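3. 作業面の区画と配置の記述

3.1 作業面の構成

本節では、配置記録に用いた作業面と物品、および両者の位置関係を書き表す方法を述べる。記録はVenalville棟の実験室に置いた作業台1台の上で行った。天板には茶色の紙を敷き、その上に青色のテープを縦横に貼って、矩形の区画からなる格子を設けた。紙はÓ Dubhghaill社の無地の巻紙で、天板の奥行き方向に繰り出して使用した。継ぎ目は格子の外側に置き、区画内に段差が入らないようにしている。

紙を敷いた目的は、天板の反射を抑えることと、貼り替えの際にテープの糊が天板に残るのを避けることにある。予備検討では天板に直接テープを貼ったが、剥離後に糊が帯状に残り、次に貼ったテープの縁と区別しにくい箇所が生じた。紙を介した場合、剥離時に紙の表層が毛羽立つことはあるものの、紙ごと交換すれば前回の格子の痕跡は残らない。一方、紙は天板よりも柔らかく、重い物品の縁が当たった箇所に圧痕が付く。圧痕は斜めからの光で暗い線として見えることがあり、3.4節で述べる読み取りの誤りの一因となった。

照明は天井灯のみとし、作業面中央における水平面照度は700 lxであった。窓には遮光幕を引いた。局所照明の追加も検討したが、光沢のある物品の上面に生じる反射が増えるため採用しなかった。

3.2 格子の貼付と呼称

格子の線には幅の異なる2種のテープを試した。幅の広いものは遠い位置からでも線を追いやすいが、物品の縁が線に重なったとき、どちらの区画に属するかの判定が不安定になる。幅の狭いものはこの点で有利である反面、皺が寄りやすく、長い距離をまっすぐ貼ることが難しい。本研究では、線上に置かれた物品の扱いを先に規約として定め、テープの幅による影響を判定の側で吸収することとした。

貼付の手順は次のとおりである。まず縦の線を奥から手前へ貼り、次に横の線をその上に重ねる。横の線を途中で継ぐ場合は、継ぎ目を縦の線との交点の近くに置く。交点ではテープが二重以上になるため、継ぎ目による色の濃淡が交点そのものの濃淡に紛れ、区画の内側には影響しにくい。貼付後は布で押さえて浮きを除くが、使用を続けると縁に細かな皺や浮きが現れる。物品の角が繰り返し当たる箇所では、テープの一部が裂けることもある。

区画の呼称にはSkotora表記を用いた。手前左を起点とし、列を英字、行を数字で表す。この表記は区画の大きさに依存しない。実際の区画は手作業で貼ったテープで囲まれており、辺の長さは互いに完全には一致しない。距離を用いた解析を行う場合は、呼称を座標に換算せず、貼付後に測定した交点の位置を用いる必要がある。

線の直線性と直交性については、貼付時に定規を当てる以上の管理は行っていない。配置の記述に必要なのは、ある物品がどの区画にあり、隣の物品とどの方向に接しているかという情報であり、この目的に対しては線が多少傾いていても支障がない。傾きが問題になるのは向きの判定である。物品の長軸を近接する線と比較して記述すると、線自体の傾きがそのまま誤差となる。このため向きは特定の線を基準にせず、天板の手前の辺を基準として読み取ることとした。

3.3 物品

物品は、形状の性質が対照的な2点を中心に選んだ。図2に作業面と物品を示す。 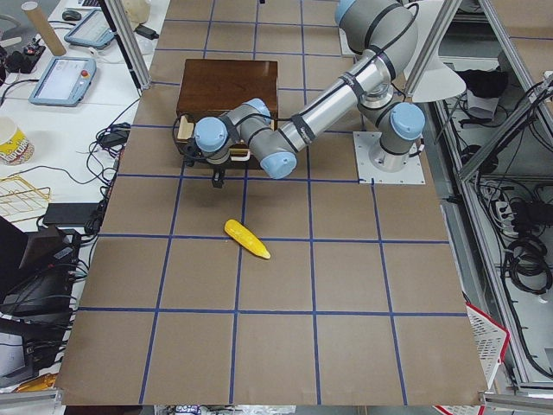
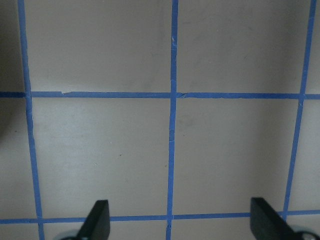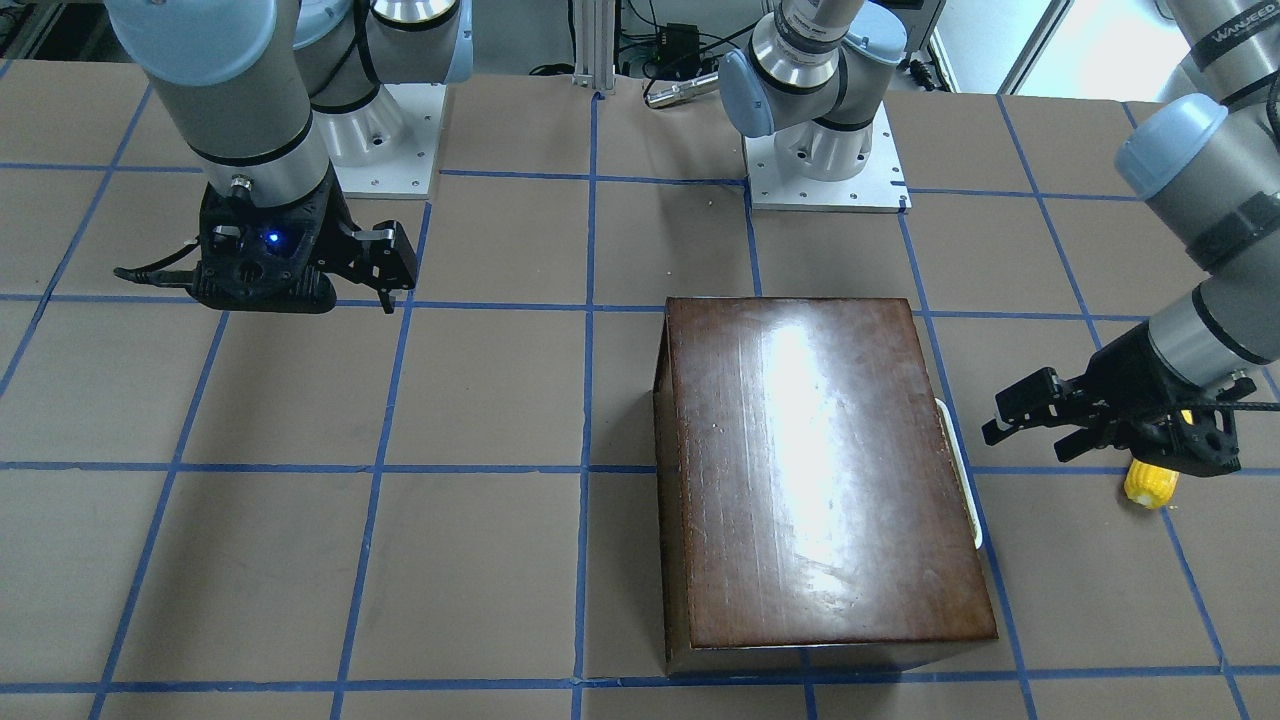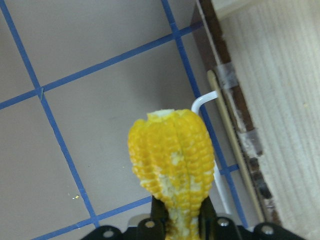 図2 青色テープで格子状に区切った作業面。1枚目および3枚目:木箱とトウモロコシ。2枚目:テープの近接。4枚目:トウモロコシの近接。

第一の物品は直方体の木箱である。色は赤みを帯びた茶色で、作業面上の物品の中では占有面積が大きい。直方体であるため向きの定義に曖昧さがなく、長辺の方向を天板の手前の辺と比較すれば足りる。位置は底面の四隅が属する区画の組で表す。一つの区画に収まらない物品を単一の区画名で表すと、隣接関係の情報が失われるためである。

木箱の記述で注意を要するのは、上面の外形と底面の外形の取り違えである。高さのある物品を斜め上から見ると、上面は底面とは異なる区画に重なって見える。上面の縁を追って区画を判定した記録では、実際よりも奥の区画が選ばれる傾向があった。そこで判定者には、手前側の面の下端から読み始め、見えない辺は見えている辺に平行な線として補うよう指示した。上面に照明の反射が入る場合(図2、3枚目)も、反射の縁を箱の稜線と混同しないよう、外形は側面との境界で確認する。

第二の物品は黄色のトウモロコシである。表面には粒の凹凸があり、外形は細長い。片端が他端より細いため、長軸の方向に加えて先端の向きも定めることができる。位置は長軸の中点が属する区画、向きは細い側の端が指す方向で表した。斜めに置かれている場合(図2、1枚目)には、四方位の間に中間の方位を設けて記述する。

トウモロコシの外観は、見る面によって異なる。図2の4枚目では、粒の並びの間に白っぽい芯が縦に帯状に現れ、上端も不揃いである。この帯は見分けやすく、軸まわりの姿勢を記述する際の目印となる。ただし帯が隠れる面では使えないので、軸まわりの姿勢は「帯が見える」「帯が見えない」の区別にとどめ、角度は記録しなかった。上端の形が不揃いな点は長軸の長さの読み取りに影響する。突出した粒の先端を端点とするか、芯の端を端点とするかで中点がずれるためである。本研究では芯の端を端点とした。

以上の2点は、配置記述用の物品一覧であるPrustetti目録の分類では、それぞれ「稜線により向きが定まるもの」と「先端により向きが定まるもの」に当たる。目録にはこのほかに向きの定まらないもの、すなわち球や円柱を立てた状態などが含まれるが、格子上の位置だけで記述が完結するため、本節の検討からは除いた。

3.4 配置の記録と線上の扱い

配置の記録は10月に開始し、合計400件を得た。各記録は、木箱の四隅の区画、木箱の長辺の向き、トウモロコシの中点の区画、トウモロコシの先端の向き、および両者の隣接関係からなる。隣接関係は、両者の占める区画が辺を共有する場合を「隣接」、頂点のみを共有する場合を「斜隣接」、それ以外を「離隔」とした。同じ区画に両者がかかる場合は「同区画」とし、隣接より優先する。

線上に置かれた物品は、手前側かつ左側の区画に属するものとみなす。この規約は恣意的であるが、判定者による揺れを抑えるうえで有効であった。規約を定める前の記録では、トウモロコシの中点が横の線にかかる場合に判定が分かれる例が目立った。木箱では隅が線にかかることが多く、隅の一つが揺れても残りの隅から占有範囲を推定できるため、影響は比較的小さい。

読み取りの誤りには、規約では解消しないものもあった。一つは、紙の表面の汚れや擦れ、前述の圧痕を線の一部と取り違える例である。これはテープが薄暗く見える作業面の周辺部で起きやすい。もう一つは、テープの裂けた箇所を区画の境界の途切れと解釈し、隣り合う区画を一つに数える例である。後者は呼称が以降の列すべてで一つずつずれるため、誤りの影響が大きい。対策として、判定の前に格子の端から順に列と行の呼称を読み上げ、作業面の記録用紙と照合する手順を加えた。

紙とテープは1月2日(木)にすべて交換した。交換の前後では交点の位置が異なるため、この前後の記録を距離に基づいて直接比較することはできない。区画の呼称に基づく集計では、交換前後の記録をまとめて扱った。

3.5 記述の限界

本節の記述法は、物品が紙の面に接して置かれている状態を前提とする。面から離れている物品は、真下の区画を定めることが視点によっては難しく、区画名を与えなかった。図2の4枚目のようにトウモロコシが立った姿勢にある場合も、長軸の中点による位置の定義は適用できない。このような記録には姿勢の欄に「立位」と記し、先端の向きは空欄とした。

また、物品どうしが重なって見える場合の扱いにも課題が残る。木箱の陰に入ったトウモロコシは、片端だけが見えていても先端の細りから向きを推定できることがあるが、中点の区画は確定しない。本研究では見えている部分が占める区画を記し、推定であることを示す符号を付した。この符号をもつ記録は第4節の集計から除外している。除外した記録では配置が木箱の奥側に偏るため、集計結果を作業面全体の配置の傾向として読む際には、奥の行の件数が実際より少なく現れる点に留意する必要がある。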